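3.2 Trust in work as a duty of character

In the previous section we considered honesty in speech. We now turn to honesty in work, which the authors of the moral treatises usually discuss under the name of amanah, or trust. The Srour manuscript gives this subject a chapter of its own, placed between the rights of the neighbor and the manners of the guest. Atallah reads this order as intentional. In his view, the craftsman is for the writer a kind of neighbor, because he lives close to the people who depend on his hands.

The chapter has four parts. The first concerns the intention of the worker before he begins, and the second the care of his tools and of the place where he sits. A worker, says the text, should leave his bench in such a state that another person may use it without complaint.

Figure 1. Wooden tabletop in a frame of black rails, with a black arm mounted on each side. 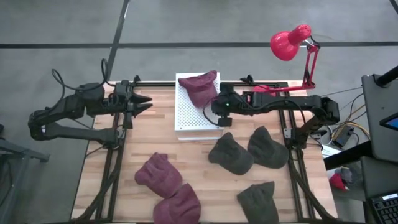 The third part is the longest and treats the hidden defect. The seller must speak of it even when the buyer does not ask, and silence is counted as a form of lying. In this point the Srour text is more strict than the Jomen treatise, where the seller is blamed only if he was asked. We could not decide which of the two opinions is older. The copyist of Jomen often shortens his source, and it is possible that a stronger sentence was lost.

The fourth part speaks of wages. They should be agreed before the work and paid without delay. The writer adds a remark on apprentices, who must not be corrected in front of customers. Similar advice is given to teachers in the letters from Tarnance, but there the reason is the dignity of the lesson, while in Srour it is the dignity of the child.

It should be noted that Tamer Atallah used only the Brorkalham copy, in which the last leaf is damaged. Our reading of the remark on apprentices therefore differs from his in two words, and we return to this difference in Section 4.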